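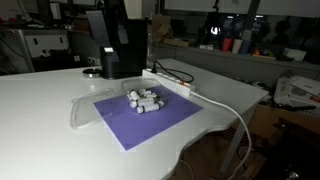
I've been helping with the robotics club at Dinton for two years now, and the Produm sorting kit is the first thing we've bought that the kids ask for by name. The kit is a practice set for small-parts picking, built for school and college teams that have access to an arm and want something harder than stacking blocks. You get the parts, a booklet of tasks and a login for the scoring sheet. Our favorite task is the vial pile: a purple mat set at an angle on the desk, the clear tray on top of it, the lid laid flat off to the left, and little white capped vials heaped up so they point every which way. It looks like nothing at all, and it kept fifteen students arguing happily for most of July!

Category: Reviews > Clubs & Competitions > Practice Kits

First impressions

The booklet is terrific. It's short, it's written for teenagers, and it doesn't tell you how to solve anything. Each task gives you a starting layout, a finished layout and a time limit, and the rest is up to the team. Fotis Pappas, who captains our older group, read the whole thing on the bus home and came back with four pages of notes (and a drawing of a grasp that I'm fairly sure no arm can do).

The mat turned out to be more useful than I expected. White vials on a white desk are a headache for any vision code, and our first color filter was pretty crude, so having a solid block of purple under the pile made life a lot easier. We leave it crooked on purpose. Teams that line everything up square get a nasty surprise on competition day.

Scoring

Points are added up across a whole season, which I love, because a rough afternoon doesn't sink anybody. The top badge is 4,000 points. Our younger group finished on 2,637 and the older group on 3,555, and both of them want another go at it.
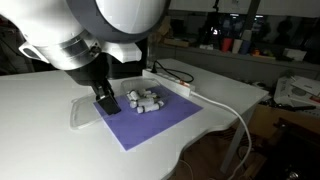
What the kids learned

Approach angle, mostly! Everybody starts by coming straight down on the pile, and then they find out that overlapping cylinders roll. Pantelis Xenos spent two sessions on nothing but getting a finger pad in low at the side of the heap, next to the nearest vial, and his write-up on it is the best thing in our club binder.

What I'd change

The clear tray is tough on a depth camera. That's probably the point, but a matte one in the box for beginners would be a kindness. The scoring sheet also logs you out if you leave it alone too long, so keep a paper copy going. And I'd love a few spare vials, because small things roll off desks and ours has a curvy edge.

Would I buy it again? Yes, and we already have. The second set goes to our friends at Koutsoukos for the fall, and we'll run the vial pile against them before the Dulby meet.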